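Print this story | E-mail to a friend

THE PILLOW BRANCH

Four in the morning and the planner says no again.

Not a crash. I could do something with a crash. It just says no path found and folds the arms back in, polite as a waiter, and the pillow stays where it is. I type the command again. Same thing. Again. I know you're not supposed to do that.

The demo is at nine. Drellum want a made bed. Fitted sheet on, pillow up by the headboard, straight. They don't care how. In February I stood up in their meeting room in Odoi and told them it was a week's work, and they wrote the week down.

Pistance is the planner. Bener is everything else - the camera drivers, the pillow finder, the bit that shuts the gripper, the bit that's meant to notice when it has shut on nothing. I wrote most of Bener. I didn't write Pistance. Whoever did has left, and left comments. Mostly "TODO" and one that says "sorry".

Kettle. Back. Read the log properly this time.

The log says the goal is inside the mattress. Well of course there's no path, the goal is inside the matress. Pistance isn't being awkward, it's being asked to put a hand through a bed and declining. So why is the goal in there? Pillow corner comes from the head camera. Depth looks fine. Corner looks fine. I draw it on the screen and there it is, a little green cross sitting on the pillow like it was born there.

Then I let the arm move and the cross slides off.

Stop the arm, cross comes back. Move, slides. Stop, back. Oh you swine.

Wrote it on my hand because I couldn't find paper. TIME. Then the number under it when I had the number: 58 milliseconds. The joint angles were coming in fresh and the pictures were coming in stale, and Bener was glueing the two together as if they'd happened at once. Standing still you'd never know. Moving, everything is where it used to be.

I rang home at that point, which was stupid, they were asleep. A voice said is it working and I said nearly, and the voice said you said that at ten.

So. Fix. Keep a short history of joint angles, look up the one that matches the picture, use that. A dozen lines. I wrote them in some 70 minutes, most of which was spent on a minus sign. Ran the replay. Cross stayed put. Ran it for real with my hand over the red button, and opened the saved views as they came in, no order to them, just whatever the disk gave me. 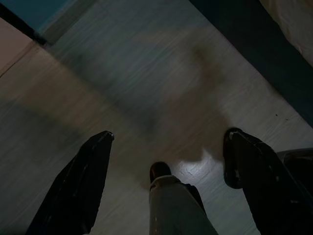
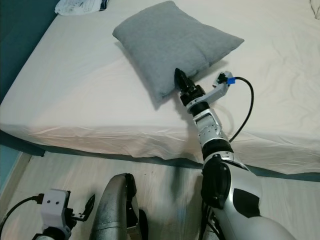

Gripper at the pillow's corner in that one. At the corner!
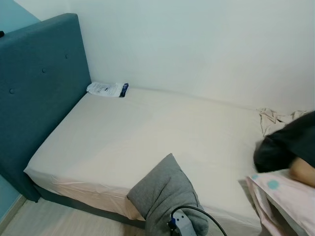
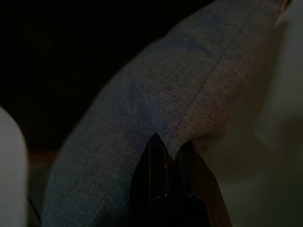

The door went. My lead, coat still on, hair wet, reading over my shoulder before saying hello.

"Why didn't the planner just slow the arm down until the camera caught up?"

"The planner doesn't know how old a picture is. It gets a goal and a map of what's in the way, and it trusts both. The age has to be sorted out before the goal gets there, so that's where I put the fix."

Long look at the screen. Coat came off.

"And if the delay changes?"

I'd hoped to get a tea in before that one. The delay does change. 58 was what I got with the network quiet and me the only person awake. By nine there'd be people on the wifi, and phones. So no fixed number, then. Stamp the picture when it's taken, not when it arrives. I'd known that since about five and hadn't wanted to know it.

We split it. Lead took the drivers, I took the lookup. Nobody spoke much. At one point I heard "why is this in feet" and decided not to ask. At seven the tests were green apart from number 39, which has never been green and which checks something we took out ages ago. Deleted 39. Felt marvellous.

Half seven, full run. Pistance found a path on the first go and I didn't trust it, so I made it plan again, and it found the same one, a bit sulkily I thought. Approach from the side, down, close. I watched the effort number on the fingers and not the fingers. When it goes up there's something between them. It went up.

"Lift," said the lead. Not to me. To it.

I'd like to tell you how that came out but I was looking at the effort number, and then the screen went to the lock picture because I'd not touched the keys for ten minutes, and I couldn't remember my password. I'd changed it that week. Security thing. I stood there typing old ones, dog, street, dog with a capital, while behind me a motor ran, and ran, and stopped.

"Well?" I said, still typing.

"Get the kettle on," said the lead. "And then come and look at this."

I went and put the kettle on.

READER COMMENTS

Timestamp on arrival. I have lost months of my life to timestamp on arrival. Had to go and stand in the garden after reading this.

so did it lift the pillow or not??

Liked the "why is this in feet". My guess would be a borrowed driver. Small thing, "matress" needs another t.

I don't know anything about robots but I know about being asked "is it working" at four in the morning. More please.

Deleting the test made me shout at my phone on the bus.

Contact the editors | Copyright remains with the author | Back to top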